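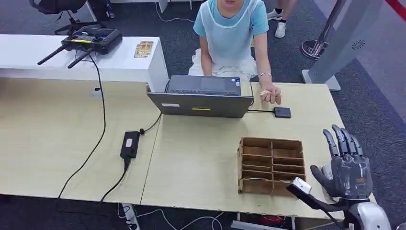 Atelier de manipulation Jendow

Publié le 17 novembre 2024 - par Pauline Lightfoot

L'atelier de manipulation Jendow est un projet étudiant consacré à la commande de robots humanoïdes. Il réunit 18 étudiants, répartis en équipes de deux, et se déroule sur une année universitaire. Les travaux portent sur la saisie, le transport et le rangement de petits objets.

Déroulement

Les séances ont lieu sur des tables en bois clair. Le poste comprend un ordinateur portable et un casier de tri en bois mince, ouvert sur le dessus et divisé en rangées de petits compartiments. La main du robot, articulée, vient travailler au-dessus du plateau, tandis qu'un membre de l'équipe reste assis de l'autre côté, derrière l'ordinateur.

Une séance dure 90 minutes. Chaque équipe commence par vérifier le câblage, puis règle la position de départ du bras. L'exercice de base, appelé « Balska », consiste à déposer une pièce dans une case désignée à l'avance. La variante « Clivance » impose de la reprendre et de la placer dans la case voisine - exercice jugé plus difficile, les doigts disposant de peu d'espace entre les cloisons.

Les essais sont consignés dans un journal commun, qui en comptait plus de 1000 à la fin du premier cycle. Les essais interrompus y figurent aussi, avec le motif de l'arrêt.

Évaluation

En janvier, les équipes présentent leurs résultats lors de la rencontre Yurchenko, ouverte aux autres filières. La note tient compte de la régularité des dépôts, de la qualité du journal et d'une courte soutenance orale. La vitesse n'est pas notée la première année. Les équipes peuvent ensuite proposer leur propre épreuve, à condition de conserver le même casier.

Catégories : Robotique éducative | Projets étudiants | Robots humanoïdes

Contact - Mentions légales - Haut de page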